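# Chapter 4: Showing, Not Telling

By now you've written enough waypoint programs to be sick of them. I certainly was. In Chapter 3 we got an arm to lift a box, turn and put it down again, and it took us most of the chapter. The box was stiff, it was always in the same place, and it never changed shape when we touched it. Life gets a lot harder when the thing on the table is a T-shirt.

My first go at laundry was at Postik, where I shared a workroom with Kekeli Nyarko and a very loud extractor fan. We had a decent arm and a list of rules for folding a towel. Find a corner. Pinch the corner. Lift, drag, let go. The rules got longer every afternoon. Kekeli finally pushed the keyboard away, picked up the towel, folded it in front of me and said, 'Why can't I just do that and have it watch?'

This whole chapter is an answer to her question. The grown-up name for it is **learning from demonstration**, and you'll also meet 'imitation learning' and 'programming by demonstration' in the papers. People argue over where one ends and the next begins. I'm going to use the first one throughout and leave the arguing until the further reading.

## 4.1 Three ways to show

There are three common ways to get a task out of your hands and into a robot's records.

**Kinaesthetic teaching.** You take hold of the arm itself and move it through the job while it logs its joint angles. It's lovely for wiping a board or putting a peg in a hole. It's tiring for anything longer, and your own body tends to get in the way of the cameras.

**Teleoperation.** You drive the robot from a distance, with a joystick, a pair of leader arms or a headset. The robot does the touching, so everything it records is something it can really do. The price is that you lose most of your sense of touch (Fuseini Aidoo once described it to me as buttering toast in ski gloves) and everything slows down.

**Hand-held grippers.** You carry a gripper with a camera fixed to it and do the job yourself, at the table, with no arm in the room at all. The camera records what the fingers are doing, and software works out afterwards how the tool moved through space.

We'll spend most of our time on the third, partly because it's cheap enough for a class to try and partly because I like it best. You can collect demonstrations in a kitchen or on the end of an ironing board, and a beginner gets comfortable with it quickly.

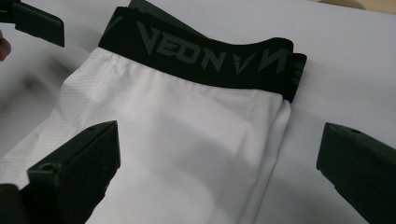 Clothes are my favourite teaching material for this, and stretchy sports kit is the best of the lot. A cotton tea towel stays more or less where you leave it. Leggings and shorts with an elastic waistband have opinions! The band wants to curl, the legs want to slide, and a fold that looked square a moment ago can spring open when you let go of it. Your hands deal with all this without asking you. You press a bit, wait a bit, smooth the edge and carry on, and every one of those tiny corrections ends up in the recording.

That's the bit my rules at Postik never had. I'd written down the folds and left out the fussing between them.

## 4.2 What goes wrong

Plenty. When Ylva Sandberg and I ran our first proper session, for a project called Krasniqi, we recorded 400 demonstrations and threw away 300 of them. Some were too fast, so the pictures were smeared. In others, the fingers had hidden the very edge we were trying to grip. The worst were perfectly good folds done in two completely different styles – Ylva starts from the waistband and I start from the hem – and the poor robot learnt to hover between the two and do neither.

So agree on a method before you start, and write it on a bit of card where both of you can see it. Go slower than feels natural. Keep your mistakes too, as long as you put them right on camera, as a robot that has only seen perfect folds has no idea what to do with a bad one. We'll come back to that in Section 4.5, where Obed Ametepe's sock experiments make the point far better than I can.

## Before you read on

Find a partner and one stretchy garment. Fold it 20 times, using only your thumb and first finger on each hand, while your partner notes down every small movement that isn't part of a fold: pats, tugs, re-grips, pauses. Then swap over. Hang on to both lists, as you'll need them for the first worksheet in Section 4.3.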